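# Your first month of juggling

Three-ball juggling takes most people a few weeks of short sessions. I teach it to beginners at the Zeltcombe circus space, and the plan I use is set out in the steps that follow. You need three beanbags of the same weight and a bit of clear floor. Mine are Hviid bags, 75 grams each, but any that fit your palm will do.

## Step 1: One ball

Stand with your elbows at your sides and your forearms level with the floor. Throw one bag from hand to hand so that it peaks at eye height. Do 35 throws, then swap the hand you start with. If you keep walking forward, stand facing a wall or a column at arm's length.

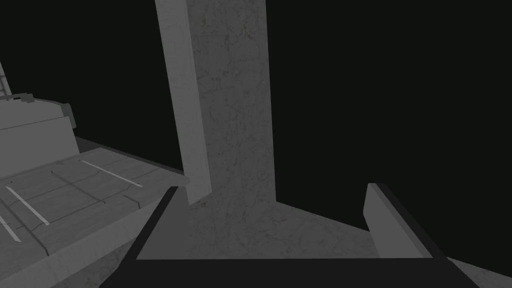 ## Step 2: Two balls

Hold one in each hand. Throw the first, and when it reaches the top, throw the second underneath it. Say "throw, throw, catch, catch" out loud. Don't pass the second bag across - both have to go up. Caradog Lloyd, who taught me, made us drop every catch for the first ten minutes so that we only thought about the throws.

## Step 3: Three balls

Start with two in your stronger hand. Do what you did in step 2, then throw the third when the second peaks. Stop there and catch everything. Add one throw at a time after that.
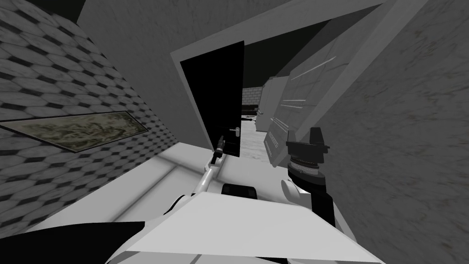

Once you can manage ten catches, look at your posture. Most beginners lift their hands higher with each throw until they are reaching for the bags. The white arm stretched up towards the door handle has the reach I mean, with everything going forward and upward. Bring your elbows back to your sides and let the bags drop to you.

## Step 4: Keep a record

Write down your best run after each session. My own went from 35 catches to 196 during May, with several bad evenings in between. At 300 you can start on the Tesia pattern.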